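Taming the Plastic Cup Drawer
by Naheed Qureshi

If you have a family, you have a cup problem. Ours lived in the deep drawer under the microwave and you couldn't open it without one of them rolling to the back and jamming the slide. I'd been closing that drawer with my hip for two years! Then a cup with a mystery puddle in the bottom got stacked inside a clean one, and the smell when I pulled them apart was the end of it for me. I cleared out the whole lot in one afternoon and I've kept it up since, so this is how I do it.

What you need

A table, or any flat surface you can get all the way around
A cloth you don't mind getting damp
Dish soap, baking soda, a bottle brush
White vinegar
Two dish towels
One bin or basket for the cups you're keeping, and a bag for the ones you aren't

The cloth matters more than you'd think. I tried this on the bare counter the first time and the cups skated all over and two went on the floor. A tablecloth gives them something to grip. Mine is white with big flowers on it, very loud, my mother-in-law bought it at Lazaridis when they were closing the downtown store, and I drag it out for every messy job in the house.

Step 1. Get every single cup out

Not just the drawer. Check the bathroom, the nightstands, the car, under the couch, the sandbox (two!). Check the lunch bags. If you have a kid who plays restaurant, check the toy kitchen, where I found the teal one that I'd already replaced. Put them all on the cloth any old way. It looks terrible at this stage and that's fine.

Step 2. Wash before you sort

I know, it's tempting to sort first and skip washing the ones you're tossing. I go the other way because I can't see scratches through dried juice. Hot water, a good squirt of soap, bottle brush down to the bottom, rinse twice. For milk smell, fill the cup with warm water and a spoonful of baking soda and walk away until after lunch. For the chalky film we get from our hard water, half vinegar and half water for ten minutes, then rinse it really well or your next drink will taste like salad.

Step 3. Lay them on their sides to look them over

I used to stand them all up in rows like a store display, and then I'd have to pick up each one and tip it to see anything. On its side you can look straight down into a cup and see the bottom, and you can roll it with one finger and check the whole outside without lifting it. Turn it toward the window if you can. Spread them out so they aren't touching, and if one keeps wandering off, pinch up a little fold of cloth next to it.
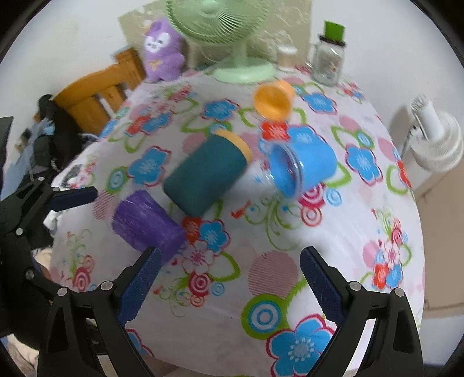
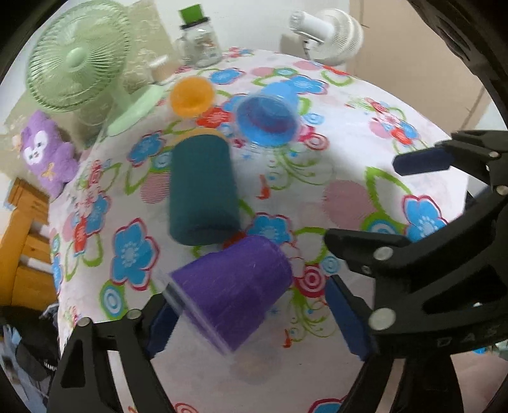
Cups on the flowered cloth.

Kultamer Home Pages, Issue 8, page 100

Now go through them one at a time. Run your thumb around the rim. Anything rough or chipped goes in the bag, no arguments, even if it's somebody's favorite (I've had tears over this and I held firm). Hold it up and look for hairline cracks, which love to hide where the wall meets the bottom. Give it a squeeze. A cup that's gone brittle makes a sort of ticking sound, and that one's on its way out too.

Scratches on the outside I ignore. Deep scratches on the inside I don't, since they hold on to smells no matter what you soak them in. Faded color is fine by me. If it still holds water and nobody's lip is going to get cut, it can stay.

Step 4. Decide how many you really use

My number is two per person plus a couple of spares. Yours might be higher if you have cousins in and out all summer. If a cup is sound but you have too many, it can still have a life: paint water, bath toy, seed starting, scoop for the dog food. I keep one in the laundry room for clothespins. What I don't do anymore is put the extras back in the drawer "just in case," which is how I got here.

Step 5. One color per person

This is the part my kids liked best! Everybody picks a color and that's their cup, all day, rinse and reuse. Purple went immediately, and there was a short negotiation over blue. Orange is for guests. It cut my dishes way down and I can tell at a glance who left one on the stairs. If you have two people who both want the same color, a rubber band around one cup works until you can find something better.

Step 6. Dry them all the way

Upside down on a folded towel traps the damp, so I prop one side of the rim up on the edge of a second towel to let air in. Leave them overnight if you can stand the mess. In November, when the kitchen is chilly and nothing dries, I give mine a wipe inside with the corner of a towel before bed and again in the morning.

Step 7. Stack, but loosely

Only nest cups that are the same shape. A narrow one shoved into a wide one will wedge, and then you're at the sink with the hot water running, trying not to say a word in front of the children. (If it happens: cold water in the inside cup, outside cup sitting in warm water, wait a minute, twist.) I stop at four to a stack. Stacks go in the bin on their sides, bin goes in the drawer, and the drawer closes without my hip.

I keep lids in a separate zip bag at the front. Lids without cups get one month to find their match.

Shake the cloth outside before you wash it, there's always baking soda in the folds. Mine goes in on warm and gets hung over the stair rail, and the flowers haven't faded a bit so far.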